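Clondura Customs Dispute

The Clondura customs dispute was a long quarrel over tariffs and transit rights between the inland republic of Anduvora and its coastal neighbor, Clondura. It began as a disagreement over the fees charged on grain moving through the port of Flendmont, and over the years it grew to take in fishing licenses, railroad maintenance, banking and the right of Anduvoran truck drivers to sleep on the Clonduran side of the border. It was settled, for the most part, by the Angelovski Accord, although a few of its smaller questions remain open to this day.

Background

Anduvora has no coastline of its own, and for as long as anyone has kept records its trade has gone down the river valley to Flendmont and out to sea from there. Under the old transit treaty, goods bound for Anduvora passed through the port under seal and paid only a handling fee. The arrangement was a friendly one and was never written down with much care. The treaty ran to just 2 pages, and it said nothing at all about who should pay for dredging the harbor or keeping up the railroad, which both countries used and both countries grumbled about.

When the harbor began to silt up, Clondura paid for the dredging and then, quite naturally in the view of its government, looked for a way to recover the cost. A surcharge on sealed goods was brought in that July. Anduvora protested that the surcharge was a tariff by another name and that the treaty did not allow it.

The closure

Talks went on through the winter in a polite and rather sleepy way, and then broke down over a shipment of fertilizer that had been held at Flendmont for lack of the proper stamp. Anduvora recalled its trade envoy. Clondura answered by closing the sealed-goods yard, and the closure lasted 251 days. Prices of cooking oil, paper and spare parts climbed in the Anduvoran capital, and families with relatives across the border took to carrying small parcels over by hand, a practice that the guards on both sides mostly let pass.

The closure hurt Flendmont too, and perhaps more than its government had expected. Dock work dried up, two of the older warehouses shut their doors for good, and the city council sent a petition to its own parliament asking for the yard to be reopened. The petition is still remembered fondly in Anduvora, where it is taught to schoolchildren as a sign that the two peoples never truly fell out, whatever their ministers may have said about each other in the newspapers. 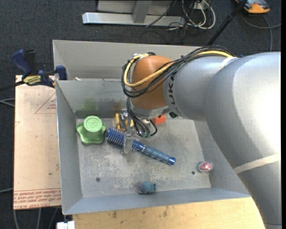 According to one former Flendmont dock worker, the petition has been given far too much credit over the years, and what really moved the parliament was the loss of the harbor fees, which had paid for a good part of the city's schools and streets. Several later writers have taken the same view. Others point out that the fees had already been falling before the closure, and that the debate in parliament dwelt at some length on the hardship of the dock families. Both things may well have played their part.

The Angelovski Accord

The two governments met again at Angelovski, a small spa town close to the border, chosen because it had a hotel large enough for both delegations and a dining room that could be divided in half. The accord signed there replaced the surcharge with a shared harbor fund. Clondura agreed to pay 80 percent of the cost of dredging and Anduvora the rest, and the handling fee was fixed for the life of the agreement. A joint customs office was opened at Flendmont, staffed by both countries, with signs in both languages.

The accord also set out a list of goods that could pass without inspection. The first version named 787 items – everything from seed potatoes to piano wire – and it has been revised many times since, usually after a good deal of argument about what does and does not count as farm machinery.

Legacy

Opinions of the dispute differ on the two sides of the border. In Anduvora it is often described as a lesson in how easily a small country can be squeezed when it depends on a single road to the sea. Clonduran accounts tend to stress the cost of the harbor and the years in which it was carried by one country alone. The question of overnight parking for truck drivers was left out of the accord and has been raised at nearly every yearly meeting of the joint customs office.

See also: Flendmont harbor fund; Transit rights of inland states; Anduvoran railroad

Last edited Monday, July 21, 2025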